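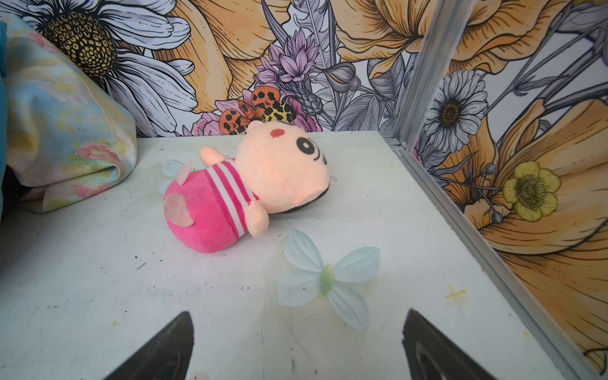

Cleaning plush dolls and soft toys at home

Most soft toys can be cleaned at the kitchen table with things already in the cupboard. The method below suits small dolls with a stuffed head and body, stitched faces and short pile. It is no good for anything with a battery box or a music unit inside.

Before you start

Read the label if there is one. If it has been cut out, treat the toy as surface wash only. Look over the seams where the arms and feet join the body and mend any gaps first, as a small hole gets bigger when the fabric is damp. Tug gently at the eyes. Stitched ones are fine, but a loose plastic eye should come off and be sewn back on properly.

Check for colour run as well. Press a damp white cloth on the strongest colour for a minute. A bright pink body next to white stripes is the sort of thing to test, and so is black fabric hair against a pale face. If colour comes off on the cloth, use cold water only and keep a separate cloth for the light parts.

What you need

A bowl of lukewarm water
A teaspoon of mild washing-up liquid
Two white cloths
A soft toothbrush
An old towel

Surface cleaning

1. Brush off dust and crumbs with the dry toothbrush, going the way the pile lies.

2. Stir the washing-up liquid into the water until it foams. Work with the foam and leave the water in the bowl.

3. Start with the face. Dab around the mouth and eyes, and don't scrub over thin stitched lines, which fluff up easily.

4. Do the arms and feet next. They get the most handling and may need going over twice.

5. Clean the body one colour at a time — palest first.

6. Wipe off the soap with the second cloth, wrung out in clean water.

7. Pat with the towel and lay the toy on its side to dry, away from the radiator. Turn it every 6 hours. A fat, well-stuffed body can feel dry outside and still be damp in the middle, so leave it overnight before it goes back in the toy box.

Brush the pile once more when it is dry.

Musty smells

Put the dry toy in a bag with 60 g of bicarbonate of soda, shake it, and leave it for 8 hours. Brush off the powder outdoors.

The table

Wipe the table before and after. On a white top with printed flowers, stay away from scouring powder — it dulls the print and leaves fine scratches that hold dirt. A damp cloth with a drop of washing-up liquid will do for most marks. For crayon, Bohdana Moroz wrote in to suggest a little bicarbonate of soda on a wet fingertip, tried on a corner first.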